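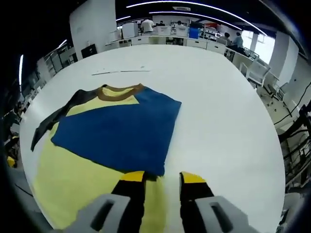

About Stemden

Stemden is a sewing and textile school on the second floor of the old Vadthorpe mill building, and we teach people to make, mend and alter the clothes they wear. Shanthi Dissanayake started it with 4 machines and one long evening class in basic alterations. She still teaches that class! These days we run courses most of the week, from first-time threading lessons to a full pattern-drafting year, and our students range from middle schoolers to retired nurses.

We love knits. A lot of sewing schools start everybody on woven cotton and stay there, but most of what people pull out of a drawer in the morning is jersey, so we bring it in early. By the third week of the beginner course you'll be setting a neckband, stretching it just enough as you go (this is the part everyone worries about, and the part everyone is so pleased with afterward).

Imtiaz Siriwardena joined us from the cutting room at Ponent and runs the drafting year. He teaches sleeves better than anyone we know – bring him a pattern that pulls across the shoulder and he'll have the paper out before you've taken your coat off.

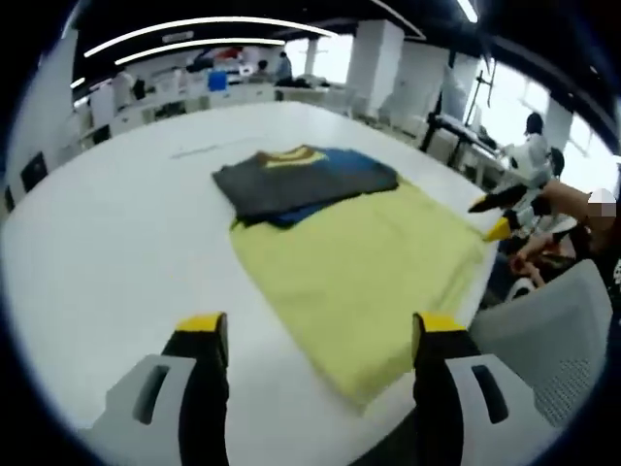
Color is a big part of the beginner course, and we give it a whole evening. Students go through the fabric shelves and put together combinations they'd never have bought in a store. A contrast neckband is a great place to try one out, like the yellow collar on the charcoal-gray shirt at the top of the stack, and it takes only a small strip of rib. If you don't like it, you unpick it and cut another.

Our mending nights are open to everyone, enrolled or not. Bring the thing with the hole in it. Last year we logged 3,174 repairs, mostly knees, elbows and hems, plus a very large tent that took up two tables and most of July.

The fabric library is named for Pelupessy, the tailoring shop that had our rooms before us and left behind its button drawers. We've kept adding to them, and there are now nearly 3,763 cards of buttons in there, sorted by size and then by color. Students can use anything from the library for class projects.

Beginner classes are small, and we lend machines for home practice during the course. If you'd like to see the place first, come up during any mending night and ask for Shanthi. The stairs are on the river side of the building, and the elevator is just past them.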